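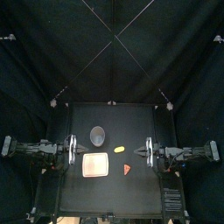

Halldóra Hafþórsson read a draft of this section and objected to the word "failure." Her view is that a two-arm cell which stops by itself has done what it was built to do, and that we should keep the word for cases where it goes on moving when it should have stopped. We have kept the word for both, but we report them separately below, and we thank her for the distinction.

5. Stale grip state during two-arm table clearing

5.1 What went wrong

The task in this part of the study is simple. Small toy food items and dishes are placed on the table, and the two arms put the food on the tray. Either arm may take any item it can reach. The Tuler controller decides which arm goes first and holds the other one back until the shared space is clear.

In a set of 400 trials run over September, the cell stopped itself 12 times. We call these protective stops. In 9 further trials an arm kept moving after its grip had been lost, and the controller did not notice. We call these silent faults, and they are the subject of the rest of this section.

All of the silent faults followed the same pattern. The arm closed on an item, the fingers reached the expected width, and the controller set a flag that read "held." The item then slipped out during the lift. The fingers closed further, but the flag stayed as it was. The arm carried on to the tray, opened over it, and reported a finished placement. Meanwhile the other arm had been told that the item was gone from the table. It planned its next motion straight through the place where the item was still lying.

In most cases this did no harm, as the second arm passed well above the surface. In two cases it struck the item and pushed it off the table. In one case it pushed the item under its own wrist and came down on it hard enough to trip the joint torque limit.
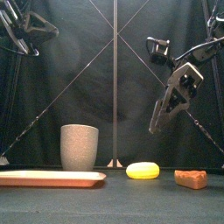
Why was the slip not caught by the finger width? The width was measured correctly the whole time. The grip check was run once, when the fingers first stopped moving, and the result was stored. Later width readings were written to the log but were not compared with anything.

5.2 Tracing the cause

We first suspected the fingertips. The Celtetti pads are smooth, and rounded items roll out of them easily if they are taken off center. We changed the pads and ran the same item layouts again. Slips became less common, but each slip that did occur led to the same silent fault, so the pads explained the slips and had no part in the missed detection.

We then looked at timing. The grip check is called by the Vestergaard motion layer, which runs on its own clock. Finger width is sent by the gripper driver and reaches the motion layer around 500 ms late when both arms are moving at once. An earlier version of the code had checked the grip all through the lift. With the late readings, that version raised false alarms at the start of nearly every lift, and the repeated check was turned off to make the cell usable. The change was made in the shared settings file and was not written down anywhere else. We found it by comparing the file with an older copy kept on the Minden machine.

The delay itself came from the message queue. Both grippers sent their readings through a single queue, and the motion layer emptied it in order, oldest first. With one arm moving, it kept up. With two, it fell behind and stayed behind until the arms came to rest. For this reason the fault never appeared in our single-arm tests, which were the only tests we had run after the settings change.

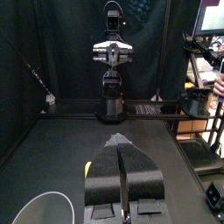
We made three changes. Each gripper now has its own queue, and the motion layer reads the newest message and drops the rest. The grip check runs from first contact until the fingers are told to open. If the width falls below the value stored at contact, the flag is cleared and both arms hold still until the table has been looked at again with the cameras.

The last of these costs time. A hold on both arms is slower than a hold on one, and in a crowded layout it may happen more than once in a trial. We tried letting the second arm continue if its path was far from the slipped item, but we could not say where a rounded item would come to rest, and we went back to the full hold.

5.3 Remaining risk

The new check depends on finger width alone. A thin item that slips may change the width too little to be seen, and we have no reliable answer for that case. The rim of a dish is the worst example we know of. Until a second signal is added, we do not let the arms hand dishes to each other, and the operator stays within reach of the stop button whenever both arms are powered.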